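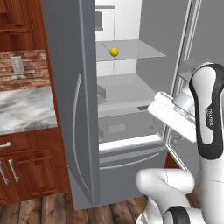
The fridge in build 643, with the yellow ball on the glass shelf.

I have spent more of this summer inside that refrigerator than I have inside my own, and mine has cheese in it.

The job was simple when they gave it to me. Pick a gripper for the kitchen arm. We had two in the running, the Ruko and the Tatell, and both of them existed as models you could bolt onto the same white arm in the same simulated kitchen, so I could sit at my desk with a bag of pretzels and make them fight it out. Get the ball, take it out of the fridge, put it on the marble counter. Thirty minutes of work, I told my boss. She laughed so hard she had to put her coffee down.

I started with the Ruko, mostly because I liked it. It's a plain parallel hand, two fingers that go in and out, and I have a soft spot for anything that only does one thing. First run, it went for the drawer instead of the shelf. Second run, it got the ball, squeezed, and shot it across the kitchen like a watermelon seed. I watched the replay way too many times. The ball hit the brick, came back over the sink side and rolled off somewhere under the cabinets where the simulator, bless it, kept calculating its position for the rest of the night.

So I turned the force down. Then the ball just sat there and spun. I turned the force up a hair and we were back to watermelon seeds.

The Tatell was supposed to fix all that. Soft pads, fancy little springs behind the fingertips, a data sheet as long as my arm (or the arm's arm). I loaded it up, hit go and it picked up the ball on the first try, gentle as you please, and I actually clapped. Alone, in my apartment, at one in the morning. Then it backed out of the fridge, caught a knuckle on the door and flung the whole door open so hard that the hinge gave up. The door didn't fall. It slid down through the floor planks and was gone.

I wrote in the log, "Grasp OK. Lost door."

That was how the next two weeks went. I'd change one number, run it 33 times, make a sandwich and come back to see who was ahead. The Ruko was dumb and steady. The Tatell was brilliant and then it wasn't. I started rooting for them the way my dad roots for baseball teams, which is to say I yelled at the monitor and blamed the weather.

And I started talking to the ball. I don't know how else to put it. When you look at one yellow thing on one gray shelf for that long, you get attached. I'd say good morning to it. I'd say sorry before a run if I knew I had the force set high. Once I nudged it a little toward the back because it looked close to the edge, and I had to throw out a whole batch for that, and I wrote "operator error" in the log and didn't explain what kind.

The trouble came with build 643. The vendor who makes the simulator, Wanix, pushed out an update that was supposed to give us better contact, and their notes said something about objects "settling more naturally." Great! I ran the Ruko again at the old settings, the seed-shooting ones, just to have a number to compare against.

It reached in and closed its fingers, and the ball wasn't between them. It was a little to the left.

Okay, I thought, calibration. I checked the calibration. I checked the camera. I went through the arm joint by joint, and everything was right where it should be. I ran it again. The fingers came in, and the ball was a little to the right. Not fast or anything. It didn't roll away. It had picked a slightly different place to be by the time the hand got there.

I swapped in the Tatell. Same settings as always, nice soft pads, low force. The ball stayed put and let itself be picked up. Fifteen runs, 15 grasps. Back to the Ruko with the force up, and it was a little to the left again.

I called the Wanix help line, which is a thing I only do when I've run out of pride. The guy was very nice. He said it was probably solver drift and could I send him the scene file. I asked him if solver drift would know which gripper was on the arm. There was a pause, and I could hear him typing, and he said he'd open a ticket.

Then I did what I probably should have done at the start. I put the Ruko back on and turned the force way down, down to where it had always slipped before. I told the ball, out loud, that I'd turned it down. And I hit go.

The arm swung in past the open door, slow. The fingers closed. There was no way that grip should have held, I had a whole page of numbers saying so – but the ball came up off the shelf and out of the fridge, and all the way over to the counter, and the Ruko set it down on the marble and let go. It rocked a couple of times and stayed.

I ate the rest of the pretzels and thought about what to write. The report was due at the Lapiņa office in the morning, five pages, with a table. They wanted a winner. I typed that both grippers could do the job, that the Ruko was cheaper, and that whoever ran it should use a light touch and let the object know beforehand. I took the last part out. Then I put it back in, smaller, as a footnote.

My boss called at nine. She'd read the footnote. She wanted to know if it worked on eggs.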